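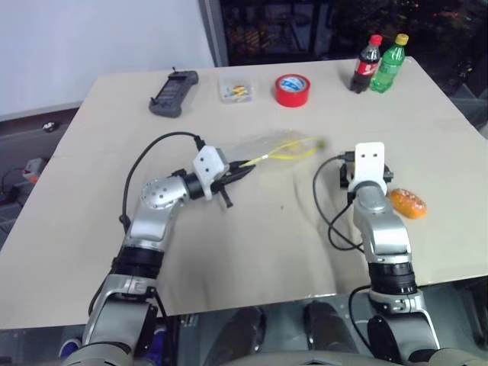

Fernanda Baptista asked me last week whether a whole talk about one table is not too long, and she said that in her office they would simply throw everything in a box and finish. I answered her that the box is exactly how our problem started. So I begin the talk with her question, and I thank her for it.

Notes for the talk at Garna, Jun 24, 2020. Speak slowly. Water on the left side.

1. Why a shared table

At Brusurska we have one big table that everybody uses. People eat there, repair there, and put down what they have in their pockets. In March we made a list of all things that stayed on it overnight. The list had 173 entries for one month. Let the number stay for a moment before going on.

Ask the room: who has a table like this at home? Wait for hands.

2. What lives on the table

Go back to the first slide and name only a few things. A yellow cable in a clear bag. A roll of red tape. A bread roll in its wrapper. Two bottles in the corner, one of them cola. Say that it is a very normal table, and that food and tools are neighbours on it.

My point for this part: a thing on a table has either a home or a visit. The tape has a home, in the drawer with the scissors. The bread is on a visit and should leave the same day, preferably eaten. (Small pause, some people laugh at this.)

3. Clear bags for cables

This is the part where I always get the most questions, so do not hurry.

We tried three ways. First, cables hanging on hooks. They looked nice and they fell. Second, one deep box, which became a nest. Third, a clear bag for each cable, coiled and not folded. We stayed with the third.

The bag must be clear on both sides. Ramalho sells one with a white strip to write on, and we bought 70 of them, but the plain kind is also good. Write the length of the cable and where it belongs. Do not write "various". I found almost 383 old labels when we emptied the cupboards, and too many of them said "various".

Somebody will ask about rubber bands. They dry out and stick to the cable. We use a short piece of soft tie.

4. Small boxes

A clear plastic box is good for small coloured things, on condition that it is really small. With a big one you dig. I like to have the lid on the box also when it stands on the table — otherwise it collects crumbs and pencil ends.

Show the box I brought with me. Pass it round. Remember to take it back!

5. The far edge

Everything we do not decide about goes to the far edge. Please look at your own table this evening and you will see the same. At Wudness they put a tray at the far edge, and whatever is in the tray must be decided before the last person goes home. We copied this. In the first weeks it went badly, the tray was full and people put a second tray. Now we have again one tray.

Bottles do not go in the tray. They stand in a corner with the cap closed, away from cables. We had 2 accidents with juice before we wrote this rule, both before lunch.

6. If the time is short

Skip part 4 and go directly to the tray. Keep the cables in any case.

Questions. Repeat each one aloud, the people at the back do not hear well in that room. The sheet with the rules is on the chair by the door, one per person.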